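Writing rules for two-arm work cells: a conversation with the author of the Brunia bench guide

2022-10-15

The Brunia bench guide is a 34-clause document on how small two-arm manipulation cells should be laid out, reset and logged. It was drafted at Stovholm, a contract test laboratory, and its second edition was released in May. We spoke to the engineer who holds the pen on it, who asked to be identified by role only.

Scope and origin

The guide started as a local work instruction. Stovholm was receiving recorded trials from two sites, Humer and Cocco, and could not compare them. "Both sites were competent," the engineer said. "They had different ideas of what a trial was. One started the log when the arm left home position. The other started it when the fingers closed. You can't put those in the same table."

An audit of 1,753 trials from the first year found that 655 could not be matched to a written start condition. The trials themselves may have been sound. Without a start condition on record, they were set aside.

The guide does not deal with guarding, emergency stops or force limits. Those are covered by the machine documentation and the site risk assessment, and the engineer is firm about keeping them separate. "If you put safety clauses in a test layout guide, people treat the guide as the safety document. I took two of them out of the first draft."

Layout of the bench

Clause 6 divides the bench into a work zone and a parking zone. Only objects named in the task sheet may stand in the work zone when the log starts. Everything else that belongs to the cell goes in the parking zone or off the bench. Where two tables are pushed together, the seam may serve as the boundary.

"People ask for tape lines," the engineer said. "Tape lifts, and then the gripper finds it. A seam is good enough — it's straight, it doesn't move unless the tables move, and every camera can see it."

Parked objects are allowed to stay in view. The first edition required a bare background, and this proved hard to keep. The second asks only that parked objects stay put through a session and that their layout be written down once at the beginning.

Paper cups are the reference object for the regrasp and placement tasks. They are cheap, they come in consistent sizes, and they show damage. Clause 9 has them placed rim down, which gives a wider footprint and leaves the base free for a label if one is needed. A cup with a crushed rim is withdrawn. 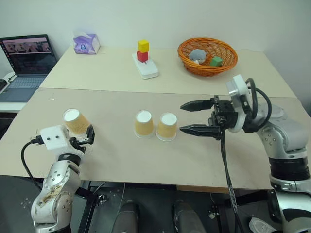
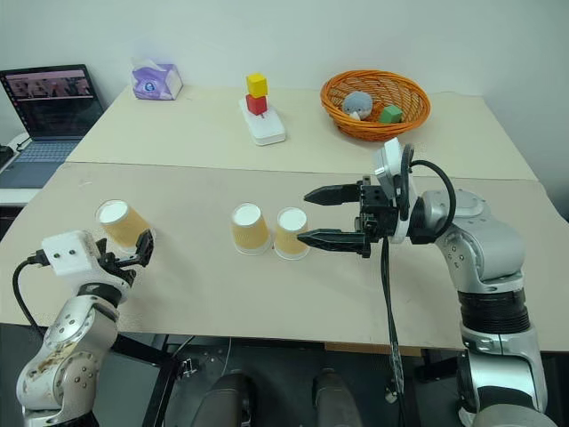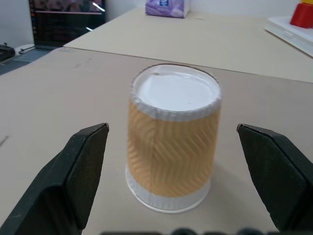
Approach and finger clearance

The longest section of the guide covers the last part of the approach. Fingers must be open before they come level with the object, and the gap on the two sides should look even from the wrist camera before closing begins. Contact on one side first is logged as a deviation, even if the grasp holds.

"That one gets complaints," the engineer said. "The operator says the cup was picked up, so where's the fault? The fault is that the cup was pushed before it was picked up. If you're measuring placement, you've changed the starting point."

Two-arm tasks carry an extra rule. While one arm is holding an object, the other may approach, but the task sheet has to say which arm has priority in the shared space. Humer assigns it to the holding arm in every case. Cocco varies it by task. The guide accepts either, provided it is written down.

Cables

Clause 14 concerns cables on the arms. Each wrist cable needs enough slack for full joint travel, and any loop must be checked at the extremes of the task before the first trial. A cable that hangs past the table edge is permitted if it cannot reach an object in the work zone.

"We had a stricter version. It asked for everything to be clipped to the links. Sites did that, and then the clips were pulling on the connectors. So now it says slack, and check the slack."

Camera records

Each trial should have at least one fixed or head-level view and one wrist view, with a common clock. Stovholm rejects recordings where the clocks drift by more than one video frame over a trial. In the most recent intake, 961 trials were received with both views, and the review took around half the time of the previous one.

What the third edition will change

The numbering will be simplified, and the reset procedure will move ahead of the approach section. A minimum session size is also under discussion. One proposal is 2,000 trials, which the engineer considers too high for a site with a single cell.

"I'd sooner have a smaller set with the start conditions filled in," the engineer said. Comments on the draft go to the Stovholm test desk, with the clause number in the subject line.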